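The Case for Folding Denim in Thirds

Denim is the heaviest thing most people fold, and most people fold it badly. The usual method, in half at the knee and in half again, puts four layers of leg on top of a waistband that is already thicker than the rest of the garment. Stack a few pairs that way and the pile tilts.

The trouble starts at the seams. A pair of jeans is thickest at the waistband, the fly and the pocket corners, where rivets and doubled cloth meet. The legs are flat by comparison. Any fold that brings the hem up over the waist adds bulk where there is already too much of it.

Folding in thirds avoids this. Close the fly, lay one leg over the other and smooth the garment on a firm, flat surface with the waistband to one side. Push the point of the seat back in line with the legs. Bring the hem up to just short of the back pockets, then fold once more toward the waist. The packet should stand on its long edge for a few seconds without help.

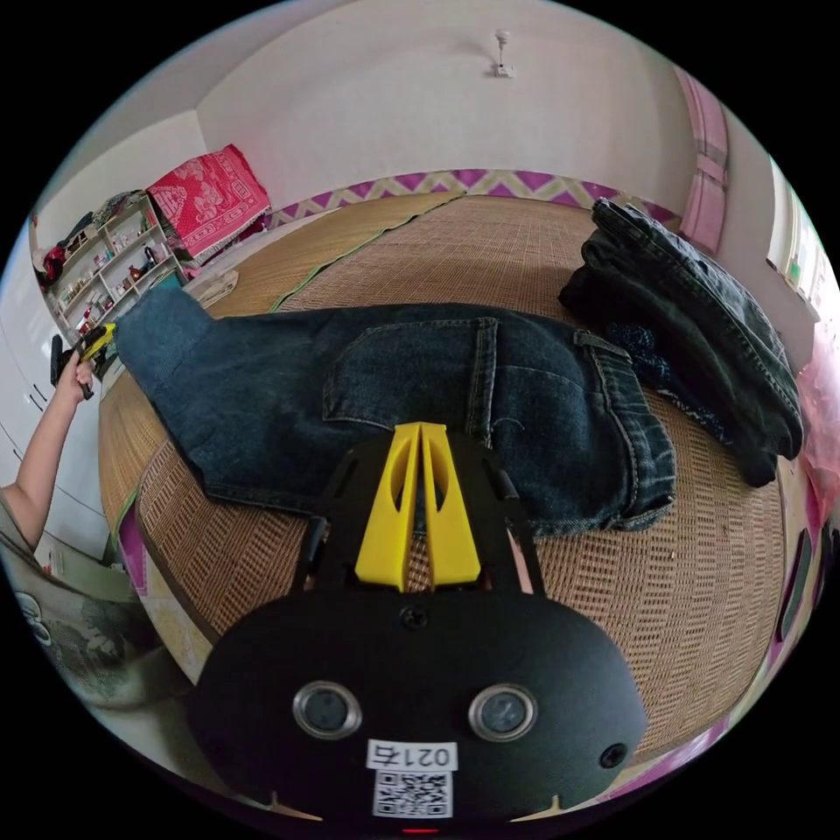 Surface matters more than technique. A soft mattress gives under the hand and lets creases form on the underside. A woven mat over the bed is firmer, and the weave holds the cloth in place while the legs are pressed flat. A table is better still, provided it is long enough for the whole leg.

Stack height is the next limit. On an Estum shelf with 11 inches of clearance, three pairs of midweight jeans sit comfortably and leave space for a hand. Alternate the direction of the waistbands - one left, one right - so that the thick ends do not build up on the same side. Lighter items such as printed cotton go on top or in a separate pile, where the denim will not press creases into them.

Drawers call for a different arrangement. File the packets upright with the rounded fold facing up. The Tedar drawer insert, 63 centimeters wide, holds a row this way with its divider moved to the end. Leave a gap the width of one pair; a drawer filled tight has to be refolded every time something comes out.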